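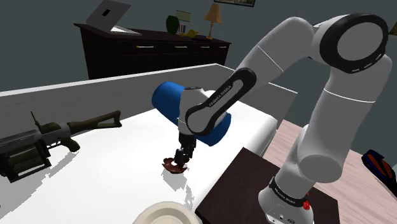

White arm, black two-fingered gripper.

The Flornico food hall at Nokano Park opened its doors to passholders for a preview in March, and I went in with low hopes and an empty stomach. The park has been promising "a new way to snack" since last summer. I have heard that one before, usually right before somebody hands me a churro with a different color of sugar on it.

Doors were at 10 a.m. The line was moving by 10:20, which for Nokano is practically early. Staff handed out a map and a tasting card good for 2 items. Anything past that you pay for, and the prices are printed small.

The hall holds up to 2,000 people, according to the sign by the entrance. I would not want to be in there when it does. The seating is mostly high stools along the walls, fine for a quick bite and miserable with a toddler. There are a few regular tables near the back by the Thorlacius bakery counter, and those were gone before I had my first napkin.

I used my first tasting on the lemon curd bun from Thorlacius, which has been all over the park's ads. It's a good bun. The curd is sharp and there is plenty of it. The candied violet on top tastes like soap and does nothing for it, but it photographs well and I assume that settled the matter. The same counter sells a plain cinnamon knot, and I liked that more.

Second tasting went to the smoked cheddar pretzel at Estitz. This one I can't recommend. The outside was leathery and the cheese had gone to oil in the paper tray. A woman next to me said hers was great, so maybe it depends on the batch, but at that price it shouldn't.

I paid for a cup of tomato soup after that, and it was the best thing I had all morning. It comes with a grilled cheese stick balanced across the top. It isn't in any of the ads and it isn't on the map either. Look for the short counter to the left of the restrooms.

At 11 there was a talk in the side room on the menu and where it came from. We were told 125 recipes were tried before the final list was picked. I counted fewer than that many ways to say "crafted" but it felt close. The speaker also told us the building's main oven design goes back to 1,953 - that is how it was written on the slide, comma and all, as if it were a price. I asked whether the seasonal menu would change again by summer and got "we're excited about what's coming," so I would not plan a trip around the lemon bun.

They also would not say if the passholder discount applies to the whole hall. At the register it came off my soup but not off my coffee. Check your receipt.

Would I go back? For the soup and the knot, yes, on a slow morning, if I were already in the park. I wouldn't pay for parking just to see it. The hall opens to everyone in April, and the tasting cards end with the previews, so from then on you'll be paying full price for the pretzel.

Restrooms were clean. Stroller parking is outside and has no roof.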